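Wedusden Water District to Replace Chlorine Feed System After Taste Complaints
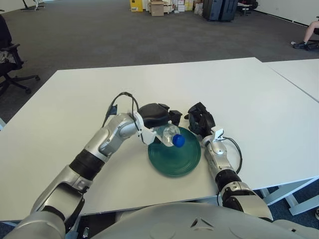

The Wedusden Water District will replace the chlorine feed system at its north treatment plant and flush nearly 500 hydrants after months of complaints about the taste of tap water, the district said in a notice dated November 27, 2018. The board approved the work in a single vote, along with a revised sampling schedule for the neighborhoods served by the plant. Complaints to the district office describe a medicinal or swimming-pool taste, strongest in the early morning, and many of the households that called said they had stopped drinking from the tap. For those households the usual substitute has been the clear plastic bottle with a blue screw cap, bought by the case, and the district says the cost of that habit was one reason the replacement was moved forward from the next budget year.

The water has met all health standards throughout the period, according to the notice. Chlorine residual stayed below the permitted maximum at every sampling point. The problem is variation. Residual at the plant outlet is supposed to hold close to a fixed target, but readings taken over the summer showed it rising and falling several times a day, with the highest values after midnight, when demand is lowest.

"A customer can get used to a steady level and stop tasting it," said Yvonne Horrocks, operations manager for the district. "What people notice is the change. If the residual doubles between dinner and breakfast, the phone rings."

The existing system uses 2 metering pumps that inject sodium hypochlorite into the main line downstream of the filters. Both pumps run from a flow signal generated by a meter installed when the plant was built. At low flow the meter reads high, and the pumps respond by overdosing. An inspection in March found that the meter could not be recalibrated below a certain rate and that replacement parts were no longer sold.

Under the approved plan, the flow meter will be replaced with a magnetic unit and the pumps with a skid assembled by Baltel, which submitted the lower of the two bids received. The new skid adds a residual analyzer on the outlet line. Dosing will be set by flow first and then trimmed according to the measured residual, an arrangement known as compound loop control. The bulk storage tank will stay in service. Its vent piping and containment liner will be renewed during the shutdown.

Gunhild Dalsgaard, the consulting engineer who reviewed the plant for the board, said the pumps themselves were in fair condition and could have been kept. Her report recommended replacing them anyway, on the grounds that their turndown ratio is too narrow for the overnight flows now seen at the plant. Overnight demand has dropped since the Robles cannery ended its late shift.

Storage is the other part of the problem. The Letavis reservoir, which floats on the north zone, was sized with the cannery in mind and now turns over slowly. Water can sit there for 9 days in cool weather. Chlorine decays as it ages in the tank, so customers on the far side of the reservoir receive water with a low residual, while those near the plant receive the overdosed water directly. Some streets get both in the same day, depending on which way the main is flowing.

The district will lower the operating level of the reservoir and widen the band between pump start and pump stop, which forces more of the stored volume out on each cycle. A minimum level will be kept for fire flow. Horrocks said the change needs no construction and will begin before the new skid arrives.

Hydrant flushing will proceed outward from the plant toward the reservoir, one section at a time, with valves closed to push water through each main in a single direction. Residents may see lower pressure and brown or yellow water for a few hours while crews are on their street. The discoloration comes from iron and manganese sediment. The district advises running a cold tap until the water clears and holding off on laundry until it does. Door tags will be left the day before.

Taste complaints logged since spring total 102, most of them from the blocks between the plant and the rail line. Myrto Athanasiadis, who lives in that area and spoke during public comment, asked the board why the meter had not been replaced when the fault was first recorded. Horrocks replied that the parts had been requested at the time and that the district had waited on a supplier that later withdrew the product.

Athanasiadis also asked whether customers would receive a credit for bottled water. The board took no action on that request. District policy allows credits only for an interruption of service or a formal notice not to drink, and neither applied here.

Board member Kirsten Lauritsen voted for the plan but asked that residual readings be posted on the district website each week, with the sampling location shown. Staff agreed to post outlet and reservoir values. Values from individual homes will be left out for privacy reasons — they will be mailed to the customer instead.

Households that would like a sample taken can call the district office during business hours. Samples are drawn from a cold kitchen tap with the aerator removed, after the line has been flushed. Customers with carbon filters should have a tap available that bypasses the filter, as carbon removes chlorine and the reading will be of no use. Athletic clubs, dialysis patients and owners of fish tanks should not change their existing treatment of tap water during the work.

The plant will be offline for part of the installation, and the north zone will be supplied through the interconnection with the south zone during that time. South zone water is harder, and some residents may notice spotting on dishes. Questions about the interconnection should go to Guðlaug Egilsson in the distribution department.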